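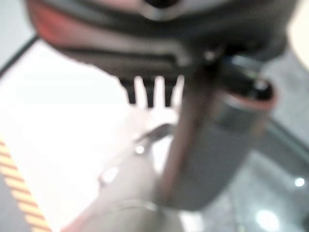 Morkbridge, September 2018

Unit 4: Gathering Examples by Demonstration
Notes by Berenice Maldonado, with corrections from Birger Haugen

Last unit was all about what a policy is. Now we get to the fun part, where the examples come from! A learner that copies can only be as good as what it gets to copy, and most of your project time will go into collecting. Please don't think of that as a chore. You will learn more about grasping in one afternoon of recording than in a month of reading.

Some terms first. An episode is one attempt at one task, start to finish. An observation is everything the robot senses at one time step: camera images plus joint positions. An action is the command that goes with it. Keep the two on the same clock. If the images lag behind the commands, the learner will tie each motion to the wrong view, and no amount of extra data will fix it.

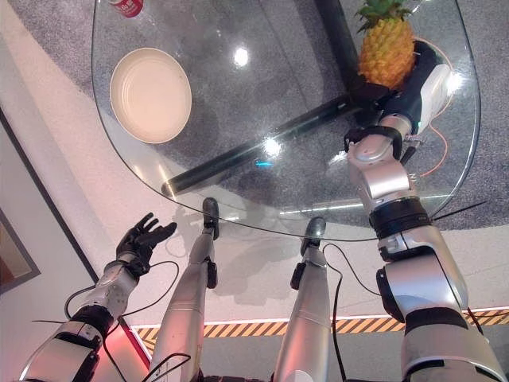 Pick objects that push back a little. Damián Espinoza always argues for fruit, and he has won me over. A pineapple has a rough skin, an awkward crown and a shape that differs from one to the next - wonderful stuff for a learner, and much richer than a foam block. Change the starting position between episodes, and change the tilt too.

Glass tables deserve a word. They reflect the ceiling lights and let the carpet show through, so the background shifts whenever the head moves. Include some of that on purpose if your robot will have to work there later.

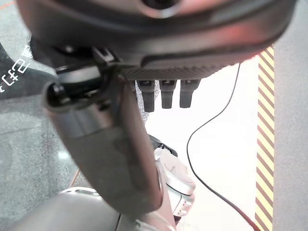 Fig. 4.3. Close view from the wrist, fingertips pointing down.

Head and wrist views answer different questions. The head view tells you where the arms are in relation to the object. The wrist view is often blurry and half filled by the hand itself, but it can catch small contacts that the head view misses. Train with each one alone, then with both, and compare. The results surprised me the first time.
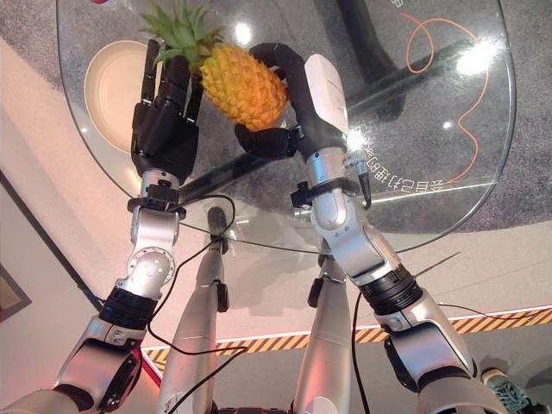 With two hands, decide before recording which one leads. If one demonstrator leads with the left and another with the right, the learner may settle on something in between, and the average of two good grasps can be a terrible grasp.

For next time: plan 12 episodes of a two-handed task, and write down what you will vary in each. Label failures and keep them in a separate folder. Debora Mazza has the sign-up sheet in room 114.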